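I spent a May afternoon at Tedness with the Sekov team, who gather practice runs for a learning system called Bastos. All of it happens in simulation, so my desk was the whole robot lab — bliss! They wanted 668 runs. I managed 31, and three of those were good enough to keep.

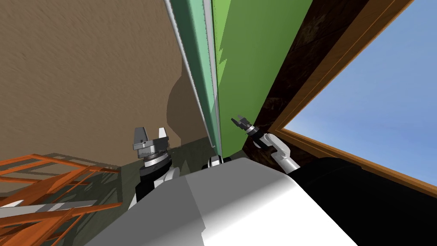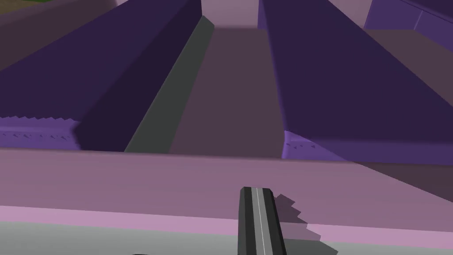
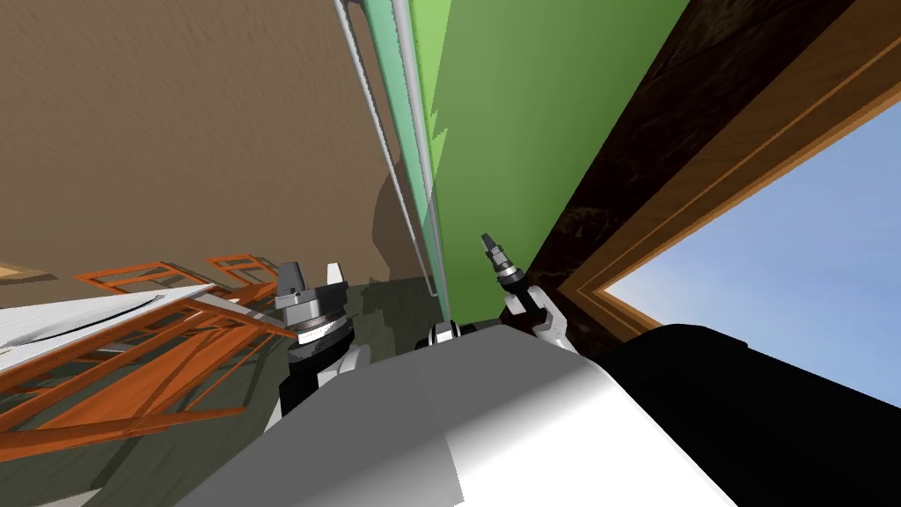
Moments from one simulated room, grippers in every view.

You steer with two handsets, and my shoulders ached by teatime. Every run gets a score out of 100, and my best was 78 (I did a little dance). The fumbles get saved too, in a folder of their own, and mine is filling up nicely. I'm going back for another go.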